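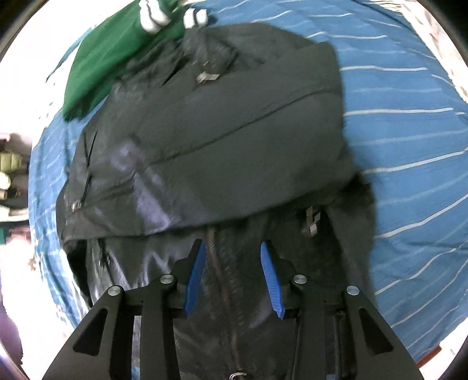

Silthorpe's winter coat swap is back this September, and it's moving somewhere bigger! After two years squeezed into the back of the library, the swap will fill the old Graltent showroom on the High Street, with rails for grown-ups at the front and children's sizes by the windows.

Last year 187 coats and jackets found new homes, and organiser Samira Haddad would love to beat that. "People were queuing before we'd even got the kettle on," she says. "It was brilliant."

Bring up to two clean items with working zips and take home the same number. If you've nothing to swap, come anyway, as there'll be a free rail too. Omar Bitar is running a mending table (missing buttons welcome) and Yvette Simard's lentil soup returns by popular demand.

Doors open at 10am. Drop off early at Wirkitz Café.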